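Object Drawing 1 - Week 4 handout
White things on white

Bring this sheet Saturday, I wont print extras.

Reading first: Holmgren handout, the part on edges. Skim the rest.

Setup is dull on purpose. White table, white cloth hung behind it, hem just over the tabletop. Leave the cloth wrinkled. Last term somebody ironed it and we lost every fold worth drawing.
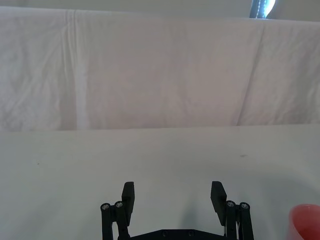 Start with values, not outlines. Squint. Which is darker, cloth or table? Most people say the table and then draw the cloth darker anyway. Put down three grays before any line goes on the paper. Long vertical fold first if you can find it, small ripples last or never.

Then the object. One bottle, cream white, metal neck, cap off. Pale body so you can't hide behind color.

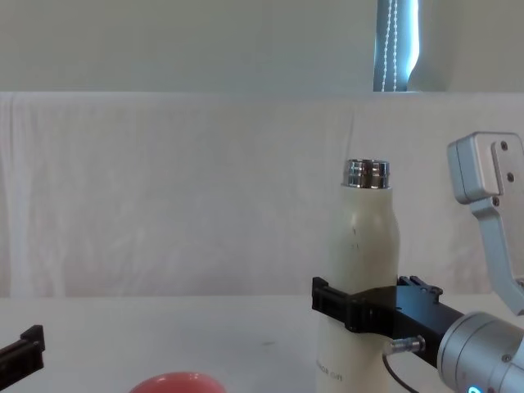 Fig. 2. Cream-white bottle, open metal neck. Note the ridges.

Body vs. neck - two different problems:

Body is matte. Soft highlight, slow change from light to gray. Side of the pencil, no hard edges inside the form.

Neck is shiny. Hard edges everywhere, near-black right up against white. Draw the shapes of the reflections and forget that it's metal. If your darkest dark isn't up there, go back.

Shoulder: where most drawings fail. It curves in gently, so dont make a corner of it. Check the slope on both sides against a vertical pencil.
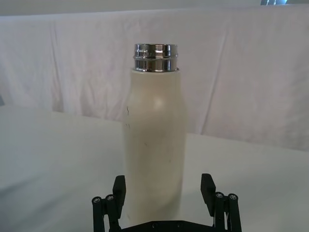

Wenche Lie

Ellipses. The rim is open so you need the whole top edge, near side and far side. Ridges below follow the same curve, a bit rounder each time when you look from above. Ends are round, never pointed. Draw through the form, erase later.

Scuffs. Yes, draw them, but in the last ten minutes. Thin dark marks on a pale body sit on the surface and help it turn - too early and they take over teh page. Vary the pressure. One long jagged one, then small specks lower down, is plenty.
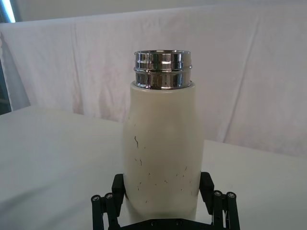 Homework

One pale object at home, pale background, one lamp. Same order: grays, form, shiny bits, marks. Two pages, 47 minutes each, set a timer. Ebbe Lindqvist has the spare clip boards if yours is broken. Hand in at the start of class, name on the back.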